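Workshop notebook, September
Plants and small stands, continued from the last entry

Started at 7, before the heating was on. Finished going round the pots first and left the stands for after breakfast.

Zuleica wants one rule for watering that everybody can follow, so I have been trying to write it on a single card. The trouble is the snake plants. The ferns by the sink get water when the top of the compost is pale, and that works. The snake plants were being given the same treatment until July and two of them went soft at the base. I lifted both, cut away the brown root, dusted what was left and potted them up again in a gritty mix: two parts ordinary compost, one part grit, one part perlite. One has a new shoot. The other has done nothing at all and I will give it until the end of the month.

Present rule for the snake plants: lift the pot. If it feels heavy, leave it. Kornél says this is no use to anyone who hasn't lifted it dry. Fair point. I will put a dry weight on a bit of masking tape under each one, using the parcel scales. First one done, 1,141 g dry with the liner in. The rest tomorrow.

Leaves wiped with a damp cloth, no polish. Somebody had used leaf shine on the one from the Banmont order and it took three goes to get the film off. Please don't. The spray bottle with the blue tape on it is plain water, the other one is soap and is for scale insects only.

Stands. The Farías ones came flat and the screws are too short by a thread or so. Iestyn found longer ones in the drawer under the vice. I put two together and both rocked until I loosened everything, stood them on the flat bench, and tightened again a bit at a time, going corner to corner. Worth doing it that way from the beginning. The feet mark the table if dragged. Felt pads are on the list, also a new roll of the narrow masking tape.

Halina asked whether we could keep the plants on the stands for the open afternoon, up at eye level. Tried it with an empty pot and then with a full one. The full one held, but I didn't like how it felt when I leaned on the table, and the tall plants would be up near the lights. I would sooner have the low things up on the stands (the peperomias, the little ferns) and the tall ones down on the table itself.
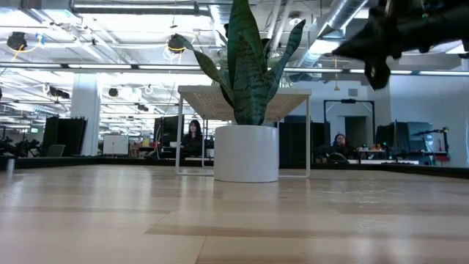
A snake plant in a white pot against a white stand does look tidy, and I would keep to white pots on that table. The terracotta can go along the window. The holes in the top of the stand would let drips through, so anything standing up there needs a saucer, a proper one with a lip. We have plenty of saucers in the Cerkby box, mostly too big. Oriana is going to the garden centre on Sunday and will look for smaller ones. I gave her the diameter of the peperomia pots on a slip of paper.

The tabletop shows everything under the overhead lights, every smear. Dry cloth after the damp one, along the planks. The long darker plank is the worst for showing it. Still no agreement on whether to oil the table again or leave the finish alone. I say leave it till winter.

To do
Weigh the remaining snake plants dry, tape underneath
Saucers (Oriana)
Felt pads for the stands
Ask Kornél where the good secateurs went
Move the Fuddale cuttings off the radiator shelf, they are cooking
Rewrite the card for Zuleica, ferns on one side, snake plants on the other

Stopped at half four. Window by the sink left on the latch.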